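Handling Group Reports Grip Fault, Resumes Lid Work

Reading time: 2 minutes

The Wevmont handling group has resumed work with its hand-held grippers following a fault that stopped all recording on Thursday. No person was injured. The matter was entered as a safety report, and a summary is provided for the information of all staff. 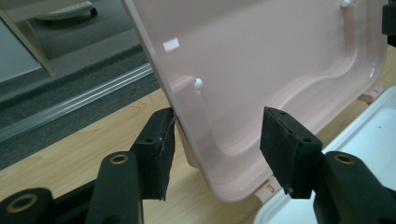
Grip force was the source of the fault. The controller on one tool kept closing after the operator had released the trigger, and a lid cracked between the jaws. Zoriana Melnychuk, who reviewed the logs, found that the release signal had been dropped in 15 of 273 closures. Thin, glossy parts such as the pink lid are held by the outer edges between two foam pads, and any excess force passes directly into the rim. The inspection also noted wear on the pads – a slightly frayed surface is acceptable, but a pad that has come away from the jaw is not.

The connector on the affected tool has been replaced. The group then completed 107 closures without a dropped signal. Pylyp Prokopenko has approved the tool for use with light plastic parts only until the Inilance controller software is updated in March.

Operators are reminded to keep both grippers on their own side of the containers until each has been tested, and to route cables around the back of the hand.
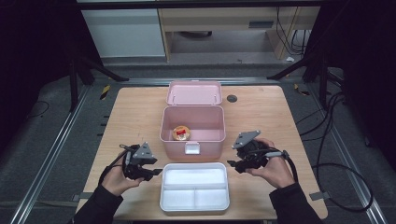 Wevmont Staff Bulletin, No. 41, page 15

Any tool that continues to close after release must be switched off at once and tagged. It may not be returned to the table by the operator. Reports should be sent to Myroslav Karpenko before the end of the shift, with the tool number and the part being handled.

Comments

T. Bilyk: Does the restriction cover the older tools as well? We have two in the Hordiienko room.

M. Karpenko: Yes, until they have been checked.

Cristóbal Ulloa: Please post the pad inspection sheet by the door – the copy there is out of date.

Contact: Wevmont Safety Office | Copyright Wevmont | Back to top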